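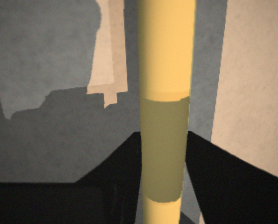 Kullanlow gripper simulation package, part two: wrist view and contact

I left the install notes in the previous post and won't repeat them. Short version: version 7 of the Kullanlow package installs without trouble on a clean machine, and it refuses to install over an older copy until you delete the old settings folder by hand. The manual mentions this on a page you only reach after the installer has failed.

This post covers the two parts of the product I was asked to look at, the wrist camera view and the contact model. My license is the single-seat one at 460 a year. The lab seat is 800 and adds batch runs, which I did not test.

The wrist view first. It sits close to the fingers, and with the stock matte black pair a large share of the lower image goes to the fingers themselves. On a tall yellow rod with an olive band around the middle, the view gives you the band, the gap between the fingers, and not much about what is behind. For lining up a grasp that is enough. For finding the rod in the first place you want the overhead view, and the package lets you run both at the cost of some speed.

Shading is soft and even. The rod reads as round, and the seam at the top of the band stays visible. The fingers don't fare as well. They render as flat dark shapes with almost no highlights, so any method that depends on finding the inner finger edge by brightness will have to work from the outline. I changed the finger color to mid gray in the material file and my edge finder settled down. You have to restart the viewer for the change to load.

Background surfaces are plain, gray and beige with a light grain. Brellico's simulator ships richer rooms, but I have spent more time than I would like turning its textures down.

Contact is the stronger half of the package. I ran 613 closing cycles on a rod of fixed diameter with the default friction, then looked at how far the rod crept down between closing and lift. Creep was small and, more useful to me, it was the same from run to run with the same seed. Changing the time step changed the result, as it does everywhere, but in a smooth way. With the Betancur plug-in I used last December, halving the step could flip a hold into a drop.

Tapered parts need more care. The default contact patch assumes parallel sides. If the part narrows toward the bottom, set the patch type to "conform" in the gripper file, or the fingers will report full contact while touching along one edge. Recep Oral pointed me to that setting after I sent him a log with force values that made no sense. It is spelled "conforming" in the manual, and the parser ignores that spelling without a warning.

Support was decent. Halima Wanyama at Kullanlow answered two of my three tickets within a day and sent a corrected friction table for rubber pads. The third ticket, on exporting depth images at full range, is still open.

Things I would want fixed before buying a second seat:

- warnings for unknown values in the gripper file
- a finger material with some highlight in it
- material reload without a restart
- depth export that does not clip close to the fingers

I am keeping the license for grasp work. The arm-planning module is a separate purchase, and for that I still use Ondard, whose file format Kullanlow can read as long as joint limits are given in radians.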